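Color sorting for a 2 yr old - plates or bowls?

katari_mom
Trying to set up a color matching thing at home. Blocks onto plates, that's it. Red, yellow, blue. Saw bowls recommended everywhere but plates look easier for small hands?? Budget is tiny.

HBauerfeind
Plates. Bowls roll the block to the middle and the kid never has to place it. Line them up with a gap between. One color each.
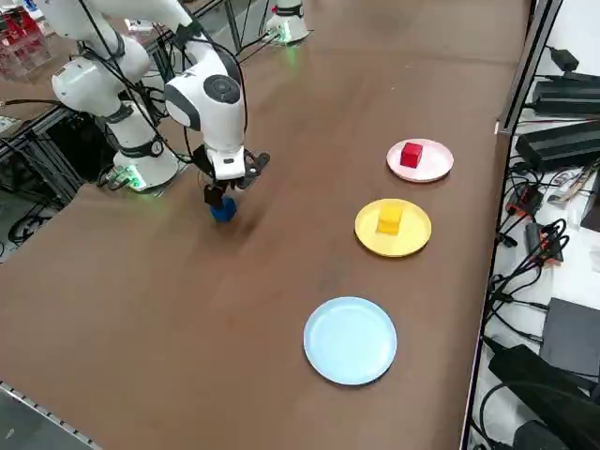

Red and yellow on their plates, blue one on its way.

hiutung_t
Disagree a bit. Flat plates are fine till somebody shoves the whole row off the table. Bowls with a wide base are heavier. Also that pink is way too pale for red, a kid is going to argue with you.

HBauerfeind
Pale pink has been ok. By the third plate theres only one block left anyway so they figure it out.

Aitana O.
That's the problem tho - the last one is a freebie. Put out more blocks than plates. We did the whole thing on a brown tabletop at the Farkthorpe playgroup in June, colors really showed up against it.
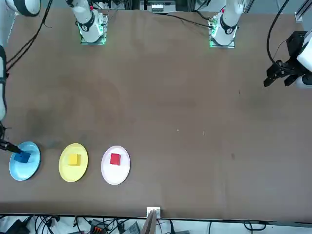 katari_mom
What size blocks for a two year old?

Aitana O.
Anything too big to fit through a toilet paper tube. Smaller than that goes in the mouth, put them away till she's older.

DetlefK
Start with the blocks off the plates and in a row. Dont mix up the order the first week, let her get the idea. Then swap the plates around.

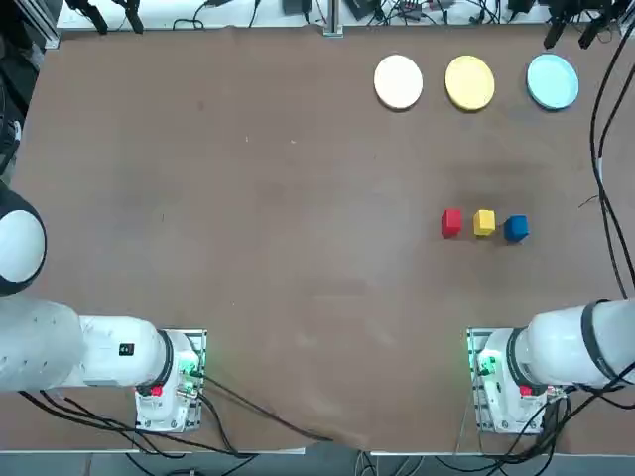

Starting layout, red yellow blue, plates farther up.

hiutung_t
I'd swap them from day one. Otherwise shes learning left to right, not color.

DetlefK
She's 2. Left to right is fine lol. My youngest got bored once I made it hard.

Gladys R.
Mod here, moved this to Toddler Activities. Detlef pls keep the first posts in the old sorting thread, it has 358 replies and ppl still use it.

katari_mom
Ok going with plates. Will try the row first and swap after a few days. Still need a real red one, teh store only had pink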